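Writing the Rules Before the Robot Comes: A Talk with Iqra Bukhari
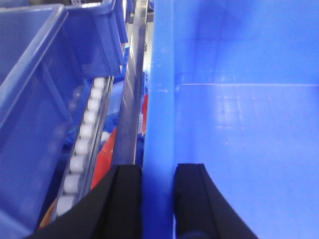 When Iqra Bukhari started at Irkus, the safety rules for the robot cells were kept in one thick folder. It had 60 pages, and the people who worked next to the robots had mostly not read it. "I also did not read all of it in my first month," she says. "I read the parts with drawings."

Today she is responsible for the working rules in the bin handling area, and the folder has become 3 sheets. The long version still exists, because the insurance company and the inspectors want it. But the sheets are what hangs on the fence, and she believes this is the version which protects people.

We met in June, in a small office above the hall, at seven in the morning, before the early shift had its first break. She had brought the sheets with her and she corrected one of them with a pencil while we were talking.

The first sheet is about who may go inside the fence. The rule is short: you put your own lock on the gate, you take your own key with you, and you do not borrow the lock of a colleague. "People ask me why we need this when the gate has a switch," she says. "The switch stops the machine. The lock tells the machine and also all the other people that I am inside. It is two different things."

The second sheet is about the bins. I was surprised that bins have their own sheet, but Bukhari says most of her small incidents began there. A bin with a bent rim is taken out of use the same day. A bin is not filled above the line. Bins of different types do not go in the same lane, even when there is space, unless the program for that lane was tested with both. "A person looks at a rim and sees that it is a little higher than yesterday. The robot must be told, or it must have a sensor for this, and the sensor must be checked too."

How often it must be checked was a long discussion. Yasir Butt, who leads maintenance, wanted a check after every shift. The supplier, Duvar, recommended a longer time between checks. In the end they agreed on 100 hours of running, plus a check after any collision, also a light one. Butt told me later by phone that he is still not fully happy. "After a light touch, everybody says it was nothing," he said. "I want that they write down the nothing."

This writing down is the third sheet, and the one that Bukhari likes the most. It is a simple table with the time, the lane, what happened and who restarted the robot. There is no column for whose fault it was. In the beginning there was such a column, and it stayed empty, and the rest of the table stayed empty with it. After it was removed, the reports began to come.

I asked her about the published standards for industrial robots. Are they not enough? She was careful with the answer. "They are good and I use them every week. But they are written for many factories, and the risk assessment is for this one. If we move a conveyor, I have to do the assessment again, at least for that part. Some managers do not like to hear it."

She gave an example from her previous company, Tikum, where a gripper was exchanged for a wider one. The robot was the same and the program was nearly the same, so the change was treated like a spare part. The distance between the fingers and the next fixed object was not measured again, and it had become too small for a hand. No person was hurt, but she remembers it when somebody says to her "it is only the gripper."

New workers get 2 hours with her before they may work in the area. A part of this time they only stand outside the fence and watch. Then she asks them to show where they would put their hands to clear a jam, and in which order they would do things. The wrong answers go into the training for the next group, without names.

What would she change, if she had the money? More light at the gates, she says, and a second stop button on the far side of the longest lane, where you now have to walk around. The button is ordered. The light is in the budget discussion for next year, and she has a meeting on it at eleven.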